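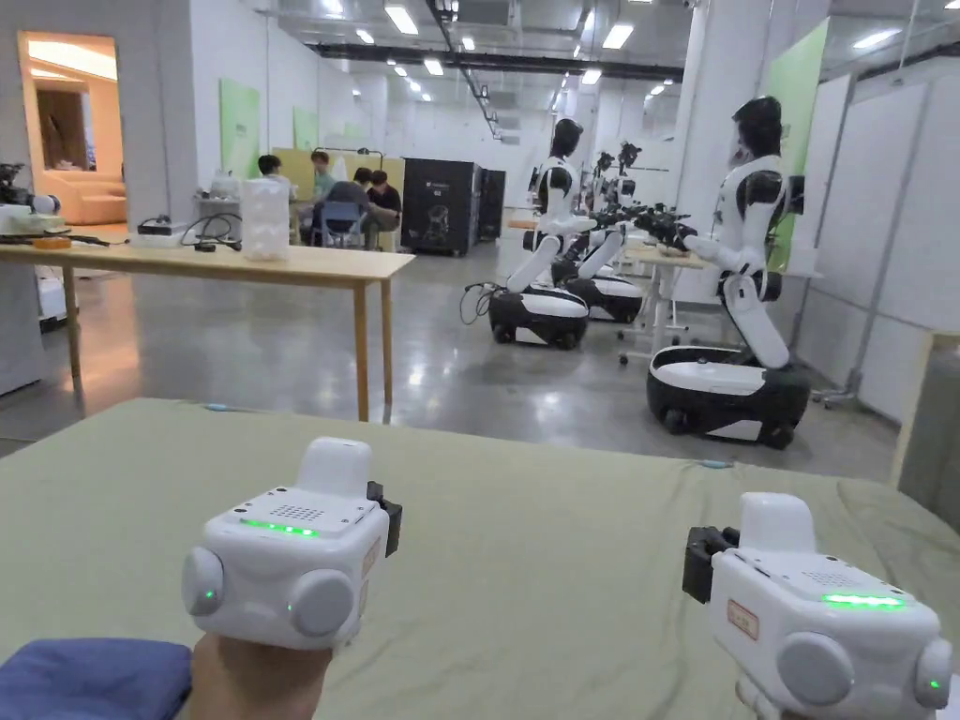 **What does a team hand in at the end of the Altonham folding course?**

A set of recorded demonstrations, a policy trained on them, and a written log that explains every demonstration the team chose to leave out.

The log was the part Covadonga Carretero had not started. It was June, the submission folder closed at midnight, and the template had a column labeled "Reason for exclusion" with nothing under it.

She had sorted the recordings by length. Most sat close together. A second, smaller group ran eight seconds longer than the rest, and all of those had come from her own afternoon sessions. Her partner, Minhas, had recorded in the mornings. His shirts went left side over, right side over, hem up, release. Hers did the same, with a pause after the second fold.

"It's a grip error," Minhas said. "You lose the fabric and regrasp."

"The jaw width is constant through the pause."

"Then it's tracking loss."

She opened the tracking file. Both devices had held position the whole time. The trace was flat on all three axes, flatter than a person's hands usually managed, and then it resumed.

Minhas pulled a chair over and read the numbers for himself. He had written Braseo, the script that cut raw sessions into episodes, and he took irregular data as a comment on the script.

"Could be a duplicated block," he said. "The logger stalls and writes the last pose again until it catches up."

"The timestamps advance."

"They'd advance anyway."

She ran the check for repeated rows. It found none. Each row differed from the one before it in the last decimal place, as live data does. 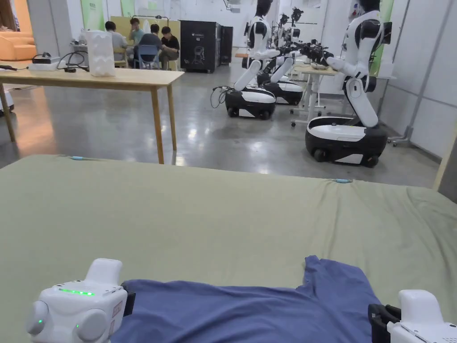
The course rules allowed either choice. A team could keep slow episodes if the final fold met tolerance, and hers all did. A team could also drop them, provided the log gave a cause. What the rules did not allow was a blank cell. Diswood, the team at the next bench, had lost marks in the midterm review for writing "odd" in two of them.

"Train both," Minhas said. "One with, one without. Report whichever is better."

They trained both. The policy without the long episodes folded faster and sometimes caught the sleeve under the hem. The policy with them folded each test shirt cleanly. After the second fold it stopped, held the fabric still, and went on.

Minhas watched the pause on the monitor and timed it. He wrote the number down and did not read it out.

"What were you doing there?" he asked. "In the afternoons."

Covadonga thought about it. Her grandmother had taken in laundry, and had folded on a kitchen table with a window over it. After the second fold she would stop with both hands on the cloth and look over the first two creases before she turned up the hem. As a child Covadonga had been told to wait for this.

"Checking," she said.

"The device doesn't record where you look."

"No."

He moved the long episodes back into the training folder and regenerated the index. She deleted the empty column from the log, found that the template would not validate without it, and put it back. In the first row she typed "None excluded." At 11:40 the upload bar began to move.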